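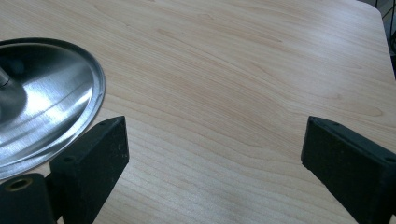 Progress report to the Fomon Fund
Project: Safer handover of patients from ambulance to emergency room, Rashidi district
Prepared by: Adhiambo Muli, project coordinator
For the attention of: Riet Geerts, program officer

Dear Riet,

Please find in this report our work of the second period, up to the end of August. The financial part is sent separately by Bakari Langat. I follow the same headings as in the first report, so that you can compare.

Training

In this period 248 people completed the one-day handover course. Most of them are ambulance crew and emergency room nurses, and for the first time we had also dispatch staff in the groups. Each course takes 16 participants at most. We were asked two times to make the groups larger, and we said no, as the practice rounds become too short and the quiet people do not get their turn.

The course content has changed in one point. In the first period we taught the full handover form before the practice. Now the crews first give a handover in their own way, the receiving nurse repeats what she understood, and only after this we open the form. Gladys Magesa, who leads the training, finds that the discussion is much better in this order. The medicines given on the way to the hospital are still the item which is forgotten most often.

Handover form

The printed form is now in use at Trundberg Hospital and at the Estby ambulance station. We printed 2,000 copies. The first print had the allergy field on the back side, and staff told us in the first week that they do not turn the page when the patient is on the stretcher. We moved this field to the front, next to the age and weight. The remaining old copies are used for training only.

Night shifts use the form less than day shifts. Mwangi Simiyu visited the emergency room at Trundberg after 10 p.m. on several occasions to understand the reason. At night there is often one nurse who receives the patient and also answers the phone, and the crew starts to speak before she is free. We do not have a good solution for this yet. The head nurse is trying a simple rule — no handover begins until the nurse says "ready" — and we will report on it next time.

Incident and near-miss reporting

The reporting box was opened to ambulance crews in this period. We received 28 reports. I want to be careful with this number, because before the box existed there was no reporting by crews at all and we can not compare it with anything. The largest group of reports is about missing or unclear information at handover, followed by equipment which stayed behind at the hospital.

All reports were read at the monthly review meeting. The names are removed before the meeting. Two station leaders asked to see the names, and it took some long conversations before they accepted that this is not possible.

Delays and changes to the plan

The refresher course was planned for this period and did not start. The road to Estby was closed for repair and we lost several training days, which we gave to the first-time participants instead. We ask for your agreement to move the refresher course to the next period. It does not change the total budget.

The leadership workshop was held, but only half a day instead of a full day. The part about how to speak with staff after a mistake was left out, and Gladys will give it separately at each site.

Next period

— Start of the refresher course, beginning in Estby
— Second review of the form together with the night staff
— A short written answer to every person who leaves contact details with a report
— Baseline visit to the two clinics which want to join

I would be glad to have your comments on the refresher course first, as we must book the room.

With kind regards,
Adhiambo Muli

This website uses cookies to improve your experience. By continuing to browse you accept our use of cookies. Accept | Settings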